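4. Setting Out the Table

Your Drokberg board ships with a bowl, a bottle and a level of optimism about how tidy you are. Read this section before you put anything on the wood. Part numbers are on the packing slip (board 494, bowl 454).

4.1 Placing the board

1. Lay the board on its stand with the planks running side to side. If they run toward you, give it a quarter turn and tell no one.

2. Press down on each corner. A board that rocks now will rock later, usually under soup.

3. Wipe along the seams with a barely damp cloth. The seams are faint, but crumbs know where they are.

CAUTION: Do not soak the board. It was a tree once and has had enough rain.

4.2 Placing the bowl and bottle

4. Set the green oval bowl flat on the wood, toward the left. The glaze is glossy and will show every fingerprint you own, so carry it from underneath.

5. Stand the small white bottle upright near the right edge, with the round greenish label facing out. Leave a hand's width between the bottle and the edge. Our first draft said "a little space," and we received letters.

6. Leave the wood between the two clear. This is the hardest step in the manual. Keys, mail and chargers will try to settle there within the hour.

A light setting keeps most of the grain on show, and the green has room to look expensive.
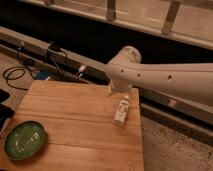

4.3 Daily care

7. Lift the bowl to move it. Sliding it leaves a mark, and the mark will be shaped like your impatience.

8. Oil the board every 2 months with Prarkora board oil (part 643). Wipe off the extra and let it stand overnight with nothing on top.

NOTE: Cooking oil is not board oil. It smells fine in August and terrible by fall.

9. Store the bottle upright when the table is cleared. See Section 5 for stains.

Revised 2021-09-25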